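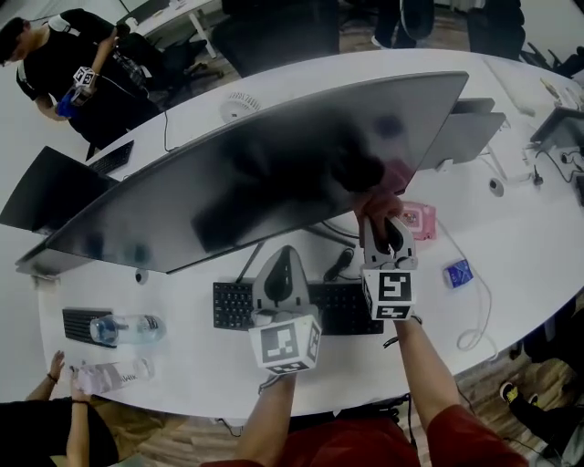
Wuston river walks: notes and routes

Welcome, and thank you for stopping by! These are the walking notes Reet Sepp and I have been gathering for visitors to the Wuston valley, tidied up into plain files so that you can print them or put them on your phone. There are 14 routes, most of them starting from the landing stage at Hladun, and each has its own file with distances, ferry stops and the places we like for lunch.

Route 4, up to the old chapel at Furkadik, is the one we get asked for most - do go in May if you can, when the orchards are out. The path is steep for the last 2 km and the wind on the ridge is sharp even on a sunny day. Pack something knitted, the fine fuzzy sort in a dusty rose-brown like the cloth further down would do very nicely, and a flask of tea as well.

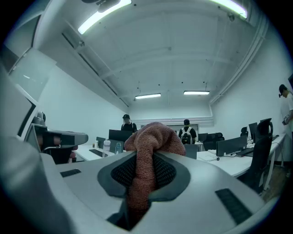
Ferry times come from Hryhorii Yurchenko at the Musa boathouse and were last checked on December 3, 2016. Winter boats are fewer, so please ring first. The reddish-brown of that knitted cloth is very near the colour of the waymarks on the lower path, if you are wondering what to look out for between the reeds.

Corrections to Reet, please.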